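Washing and Reshaping Caps at Home

Filed under: Laundry and Fabric Care
Page maintained by Martti Miettinen. Last revised in February.

Most damage to a cap happens in the dryer or on the hook. Washing does less harm than is generally believed, provided the water is cool and the brim is not bent while wet. The method below covers cotton and polyester caps with a plastic brim board. Wool caps and cardboard brims are dealt with separately further down.

Check the brim first

Flick the underside of the brim with a fingernail. Plastic gives a sharp click. Cardboard gives a dull thud, and the brim usually has a crease or a soft spot somewhere near the middle. A cap with a cardboard brim must not be soaked. Clean it with a damp cloth and stop there.

Read the inside label if it can still be read. If it says spot clean only, go straight to the spot cleaning section.

Test for color loss

Wet a corner of a white rag, press it against an inside seam for a minute, and look at the rag. Dark red and navy are the usual offenders. If color comes off, keep the wash under five minutes and do not let the cap sit in the water. Test the embroidery thread as well. It is dyed separately from the cloth and may behave differently.

Hand washing

1. Fill a basin or a clean bucket with cool water. Hot water shrinks cotton twill and softens the glue behind some front panels.
2. Add one teaspoon of mild liquid detergent. Powder leaves grit in the stitching.
3. Treat the sweatband before the cap goes in. Work a little detergent into it with a soft toothbrush and leave it for 10 minutes.
4. Submerge the cap and move it gently back and forth. Do not twist.
5. Brush the brim along the stitch lines. Brush embroidery in the direction of the thread, lightly, or the satin stitch will fuzz.
6. Rinse until the water stays clear. Two changes of water are normal, three for a work cap.
7. Press out the water with a towel. Press the crown from both sides at once.

Sweat rings

A white tide line on the outside of the crown is salt, and plain water removes it. A yellow or brown line is body oil and needs more. Mix one tablespoon of baking soda with enough water to form a paste, spread it on the sweatband, wait 25 minutes, and brush it out under a running tap. Repeat once if needed. Chlorine bleach weakens the band and turns some polyester yellow, and should be left in the cupboard.

For heavy grease, such as from a garage or a kitchen, a drop of dish soap applied directly to the dry cloth works better than any amount of laundry detergent. Rinse it out fully. Dish soap left in the cloth attracts dirt.

Spot cleaning wool and cardboard brims

Put 500 ml of cool water in a bowl with a few drops of wool wash. Dip a cloth, wring it nearly dry, and dab from the outside of the mark toward the center. Go over the same area with a second cloth and clean water. Keep the cloth off the brim where possible. Blot dry and leave the cap overnight away from the radiator.

Drying and shape

Set the wet cap over something round and close to head size. A small mixing bowl turned upside down is suitable, as is a rolled hand towel packed into the crown. Smooth the front panels with the palm and pull the sweatband down flat. Dry in moving air out of direct sun. Allow a full day for a structured front, which holds water in the backing long after the outside feels dry.

To restore a curve in a plastic brim, bend it by hand while the cap is damp and slip two rubber bands around it. Take the bands off when dry or they will mark the cloth.

The dishwasher question

Readers ask about this every summer. The top rack with no heat will get a cap clean, but dishwasher detergent often contains bleach and the spray can lift puffed embroidery. Consolacion Magbanua wrote in to report good results with a plastic cap frame and the rinse cycle only, no detergent. For a lightly soiled cap that is acceptable. I would still use the basin.

Storage

Store caps crown up on a shelf, or nested front to back with none of the fronts pushed in. Hooks stretch the back strap and leave a dent in the crown.

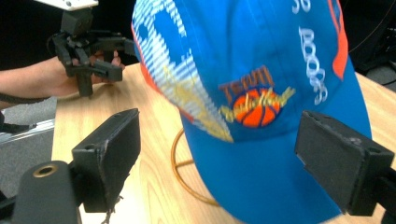
Blue cap with embroidered crown. Brush stitched lettering and script with the thread.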